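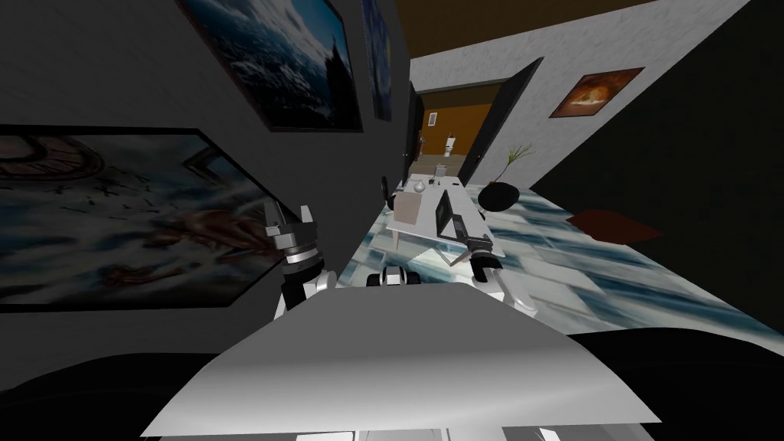 Framed painting on the left wall.

Tips Walls Floors Kitchen Workshop
Workshop > Walls > Hanging heavy frames

Weigh the frame before choosing a fixing. Up to 4 kg, a single hook is enough on sound plaster. Above that, use two hooks set a third of the way in from each side.

Tap the wall and run a detector over it before drilling. Keep clear of any line running straight up or down from a socket or switch.

Drill at low speed with a 5 mm bit and stop when the dust changes colour – that marks the brick. Vacuum the hole, then push the plug in flush.

Tie the cord to the rings with around 3 cm of slack at the centre. Stick felt pads on the lower corners. Check the cord each March and replace it if frayed.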